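Robots in a Small Kitchen: What Changes for the Staff
Student project report, Urkatby

We looked at how arms like the ones tested at Tellville could fit into the cold prep room at Nzioka, a lunch kitchen with 12 staff. Two people there now cut fruit by hand.
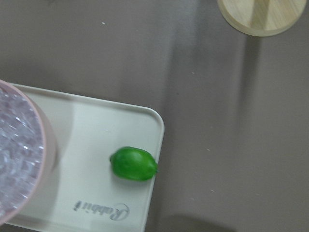
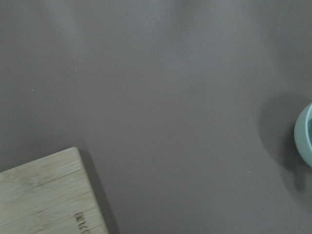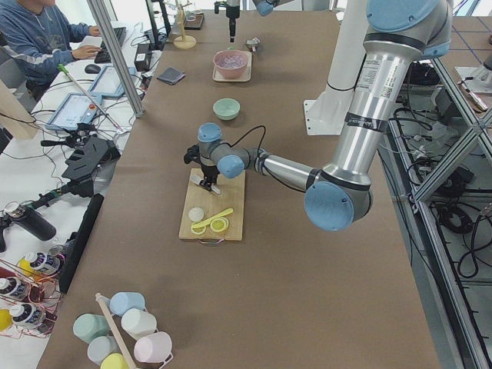
Prep table; the knife is in the gripper over the cutting board.

Lutville, after reading our draft, wrote that cutting was never the tiring part of the job, and that we should have asked who wipes down and resets the table. We added that to our interview sheet on Tuesday.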